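3. Hold periods and missed collections

3.1 Setting

The work reported in this section was carried out with Prevo, a private carrier that delivers letters and small parcels in Zotuvcombe and the villages on its northern side. All items pass through one depot, Trirkard, which also serves as the collection point for anything that could not be left at the door. The section deals only with items held for collection. Items refused by the householder, and items with an incomplete address, are covered in Section 4.
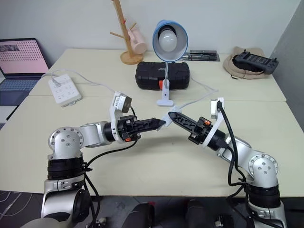 Figure 1. (a) Two arms with their grippers almost touching over the tabletop; (b) a gripper closed on a small black plug.
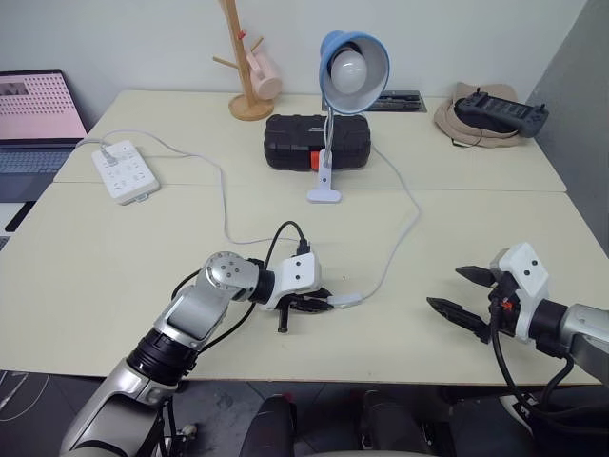 Last changed: 10 Mar 2019

3.2 Definitions

An item is 'held' from the moment the driver scans it back into the depot after a failed delivery. It stops being held when it is handed to the addressee, handed to a person named by the addressee, sent out for a second delivery, or placed in the returns cage. The hold period is the number of full working days between the first of these events and the last. Days on which the counter was shut are left out, as are public holidays.

A 'missed collection' is a held item that reaches the returns cage without any contact from the addressee. If the addressee telephoned the depot but did not come in, the item was put in a separate group and is not counted as missed. This differs from the carrier's own reports, where both groups are shown under a single heading, and the figures here should not be set beside those reports without adjustment.

A 'card' is the printed slip left at the address. Prevo used two designs during the study. The older one gives the depot address and opening hours on the back, under the terms of carriage. The newer one gives them on the front, together with a handwritten date after which the item will be returned.

3.3 Sample

The carrier's records were searched for items held at Trirkard. The first 2000 items meeting the definition above were taken in scan order, with no attempt to balance them by street or by item size. Items addressed to businesses were removed before the sample was drawn, as most businesses on the rounds have a standing arrangement for their post and are seldom left a card.

Records were taken from Mạch, the depot's item register. Mạch stores one line per scan, with no link between the lines for a given item other than the barcode number. Where a barcode had been damaged and a fresh label printed, the two histories had to be joined by hand, using the addressee's surname and the time of the scan. The joining was done by Thu Âu, and a second reader checked every tenth pair. Disagreements were settled by looking at the paper counter book, which the depot still keeps.

The counter book proved to be the more reliable source for the time of handover. Staff tend to scan collected items in batches when the queue has cleared, so that the scan time can fall well after the addressee has left. Where the two sources differed, the time in the book was used.

3.4 Length of the hold period

Before September the depot kept items for 10 working days. From the start of that month the period was lengthened to 15 for parcels only, and letters stayed as they were. The change was announced on the carrier's website and on a notice at the counter. It was not printed on the older card, stocks of which remained in use on three rounds until the end of the study.

Of the 2000 items, 357 were missed collections. Most of the remainder were collected in the first few days, and the rate of collection then fell away steeply. There was a small rise in the last two days of the hold period for items left with the newer card. No such rise was seen with the older card. The simplest reading is that the handwritten date prompts a visit from people who had put the card to one side, though the rounds using the two designs also differ in other ways and the comparison is weak.

Lengthening the hold period had little visible effect on parcels. Some were collected in the added days, but the final rise moved with the deadline and did not grow. A household that has not come in by the end of the second week seems no more likely to come in during the third. It should be noted that storage at Trirkard is limited - the parcel racks were full on several mornings after the change, and overflow items were kept in the drivers' room, where two were mislaid for a time.

3.5 Households contacted

A short postal questionnaire was sent to 40 addresses with a missed collection. The addresses were picked at random from those where the name on the item matched the name on the carrier's most recent successful delivery, which was intended to leave out people who had moved away. Replies were accepted by post or by telephone.

The most common answer was that no card had been seen. This cannot be checked. Drivers record that a card has been left, but the record is a single key press and is made in the van. In blocks with a shared hall the card may have been picked up with circulars and thrown out, and several replies came from buildings of this kind. Other respondents had the card but could not reach the depot during opening hours, or had assumed that a second delivery would be made without their asking.

A few respondents said they had guessed what the item was and did not want it. These cases sit awkwardly in the definition. They count as missed collections here, but a longer hold period or a clearer card would make no difference to them, and their share among all missed collections is unknown.

3.6 Limits of the data

The sample comes from one depot and one carrier. Opening hours at Trirkard are shorter than is usual, with no evening counter, and the bus service from the northern villages does not run on the road past the gate. Distance from the depot was not used as a variable. Straight-line distance would be misleading on account of the river crossing, and travel times were not available for the whole area.

Weight and size are entered in Mạch only when an item is surcharged. The split between letters and parcels used above rests on the service code, and large letters sent under the parcel service are therefore counted as parcels. The tables in Section 5 use the same split.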